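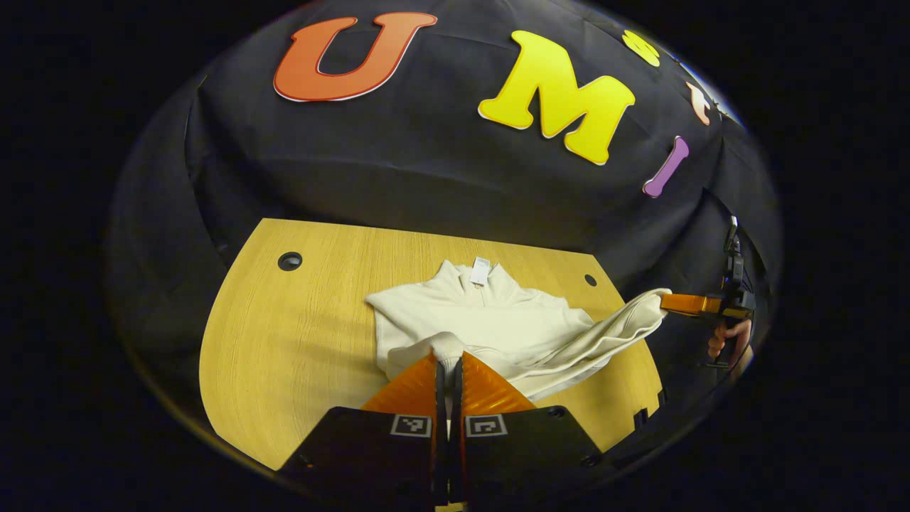

The Garitz is a repertory cinema in Jimville, opened by the distributor Inon in a former grain exchange. It has one auditorium with 298 seats, arranged in 20 rows on a shallow rake. The projection room holds two 35 mm projectors and one digital unit.

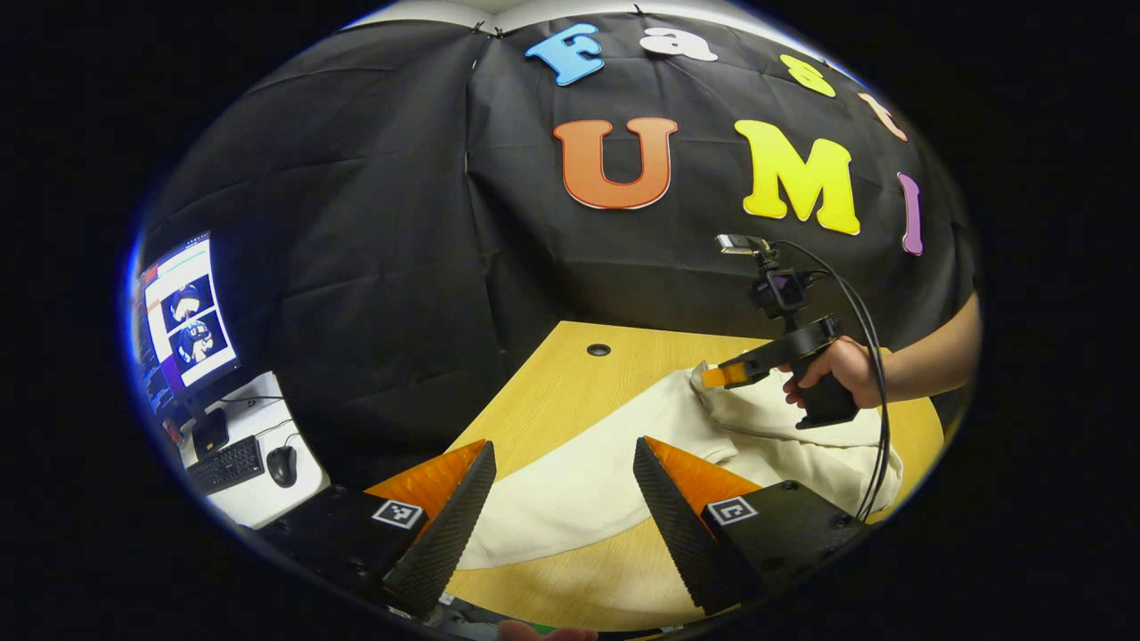
This page was last changed on August 26, 2022.

Programming is organised in seasons of eight weeks, each given to a single country or studio. The Rivadeneyra season, held every February, shows restored silent features with live piano. Prints are borrowed from archives and returned after 2 screenings. The foyer was rebuilt when the second screen closed.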